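The Hardest Working Furniture in the Building

287 shares | 6 comments

Most people who walk into a chemistry laboratory look at the glassware first. The people who work there look at the furniture. A bench at the wrong height will hurt your back by lunch. A cabinet that sticks will be left open, and a cabinet left open will sooner or later be walked into. The fume hood is the largest thing in most rooms and the one that costs the most to run, and the day tends to be arranged with it in mind.

I spent part of May in the teaching and service labs at Plunano, a small science campus that has been refitting its older rooms one at a time. I wanted to know how a lab gets put together, what gets kept and what gets thrown out, and why the rooms always seem to be full again within a month of being cleared.

The first surprise was how little is new. When Plunano took over the building it inherited 115 metal cabinets from the previous tenant, a paint testing firm called Otitz. Nearly all of them are still in use. They were moved, leveled, repainted where the finish had chipped and given new locks. Steel casework lasts a long time if the feet stay dry. The drawers go first, then the hinges. The boxes themselves can outlive several sets of owners.

Hoods are another matter. A fume hood is a box with a fan somewhere above it and a sliding window, called the sash, across the front. Air is drawn in from the room, passes over the work and goes up the duct. The sash does two jobs: it keeps splashes off your face, and it sets how fast the air comes in. Push it all the way up and the pull weakens across the opening. Bring it down and the hood does its work with less air. The standing instruction at Plunano is to set it at the marked height while working and close it when you leave.

In practice sashes drift. Someone raises one to put in a large flask and doesn't bring it back down. Someone else stops it halfway so they can reach under. At the end of the day a person with a clipboard walks the rooms and shuts them. 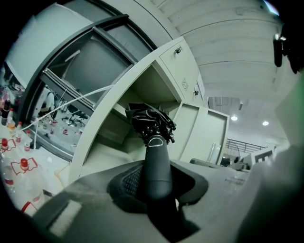

Words: A staff writer

The glass also gives back a good deal of the room, and people who work with their backs to the door get used to reading it. A white coat moving in the sash means someone has come up behind you, and you wait to turn around until your hands are empty. New students are told about this in their first week, along with where the eyewash is and which shoes they can't wear.

Next to the hoods come the cabinets, and at Plunano most disagreements about the refit were about those. One group wanted open compartments beside each hood so that things used every hour could be put down and picked up without opening a door. Another wanted everything shut and locked. Open shelves gather dust and stray objects. Closed doors hide old stock that should have gone out years before. The compromise was a mix, with open space at working height and doors above.

The doors have small locks and, in some cases, a slotted vent. Keys are the weak point in any such arrangement. They go home in pockets. Plunano now keeps them on a board in the prep room, each on a tag too big to forget about, and the number of lost keys has dropped to 2 in the last year. Before the board, replacing them was a regular line in the budget.

Bottles are harder to manage than keys. Any flat surface in a lab fills with them. A reagent comes out for a procedure, the procedure runs late, and the bottle spends the night on the bench. The next person doesn't know whether it's finished with, so they work around it. After a few weeks the clear part of the bench is about as wide as a notebook. At one count the service lab had over 600 bottles out, and many of them were duplicates ordered by people who couldn't find the first one.

The fix was dull and it took most of a term. Every bottle got a shelf position and a date. Shelves were assigned by what can safely sit beside what, which ruled out the alphabet. Acids were kept away from bases, oxidizers away from solvents. Anything without a readable label went into a separate tray for disposal. One afternoon a month is now set aside for going through the benches, and no classes are booked in that time.

Stools are the other thing that moves around. The old wooden ones from Panganiban Hall were thrown out after the legs worked loose, and the replacements stand on splayed metal bases that are steady but take up more floor than anyone planned for. You learn to lift your feet. The supplier, Kevmont, offered a version on casters, and the labs turned it down. A stool that rolls is a poor idea near a hood.

Then there is tubing. Water lines, gas lines, vacuum lines and drain lines all have to get from one place to another, and in an older building they rarely start where you need them. The neat way is to run them behind the casework. The quick way is to run them across the front and promise to come back. Plunano has done both. A line across the face of a hood gets in the way of the sash and of elbows, and the refit plan calls for moving services to the rear wall as each room comes up for work. Two rooms are finished. The rest are on a list that depends on when classes can be moved.

What struck me over several visits was how much of lab safety comes down to housekeeping. The big equipment gets inspected on a schedule. The rest is done by whoever is in the room: capping a bottle, hanging up a key, picking up a bag, pulling down a sash. None of it takes more than a few seconds, and it has to be done again the next day.

The next room on the Plunano list is the upstairs prep lab, where the sinks are original and one of the drains has to be cleared by hand. The cabinets are staying.

115 comments on our last lab feature | Share this story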